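Hulura Introduces Two-Arm Prep Station for Bar and Beverage Work

TUNDBY, 18 June 2018. Hulura today announced the Marnik station, a two-arm robotic workstation for repetitive preparation tasks in bars and catering kitchens. The first unit is under evaluation at Dabbas, a catering company with 64 employees.

Marnik is set up on a tabletop divided into cells with blue tape. Tools and glassware are assigned to cells, and each arm carries a parallel two-finger gripper.
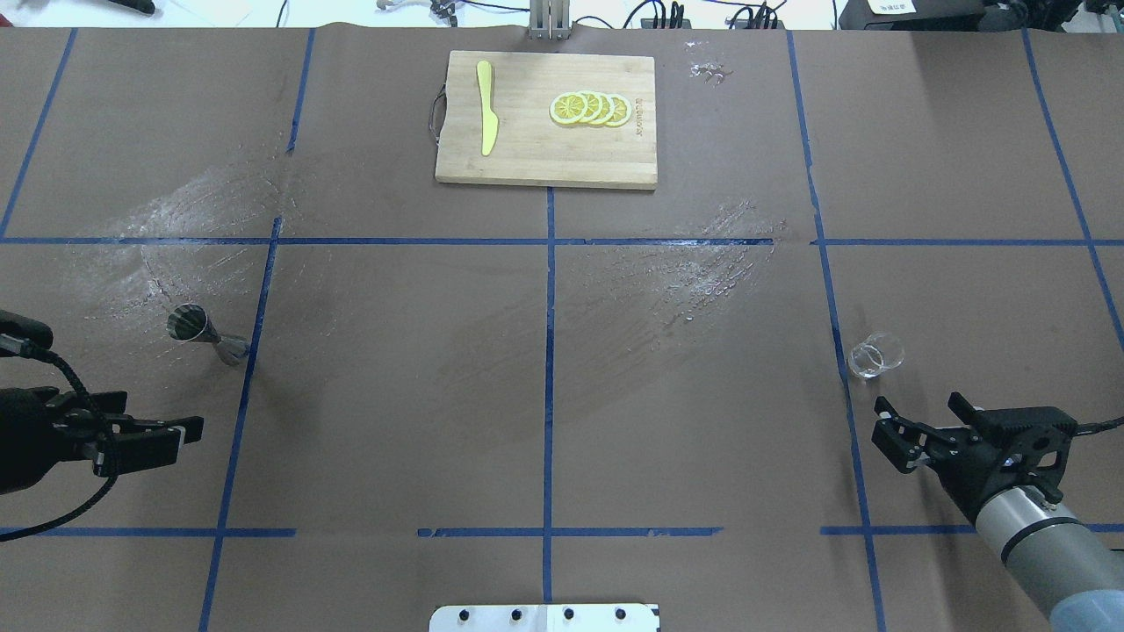
Dabbas prepares up to 3000 garnished drinks for a large event. Staff currently rotate through garnish and glass placement in six-hour shifts. Under the evaluation plan, one operator supervises the station while the others move to mixing and guest service. No positions are being cut.

"The garnish shift is the one people ask to trade away," said Omolara Abubakar, operations manager at Dabbas. "We want those hours back on the floor."

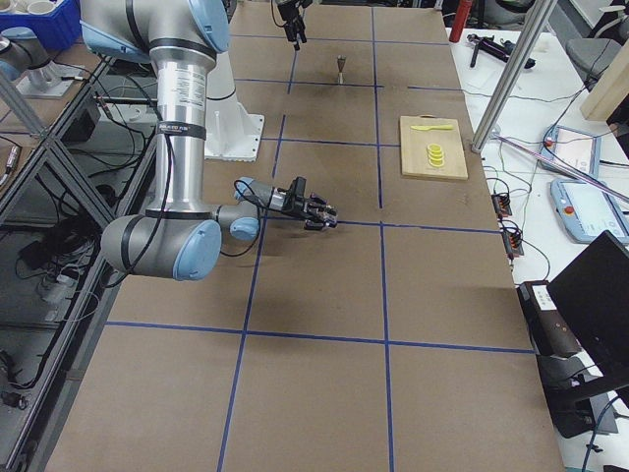
Marnik arm with two-finger gripper over the taped work surface.

Operators complete three days of training, covering teach pendant use, cell layout and stop procedures. Layout changes are made by the operator on shift.

"Positions are taught on the table with the tools in place," said Ikechukwu Onuoha, lead engineer at Hulura. "The operator needs no programming background." 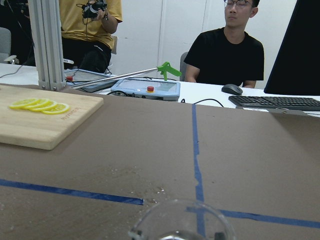 Work surface with lemon slices on a cutting board; teach pendants on the desk behind.

The evaluation runs through February. Pricing will be released after it closes.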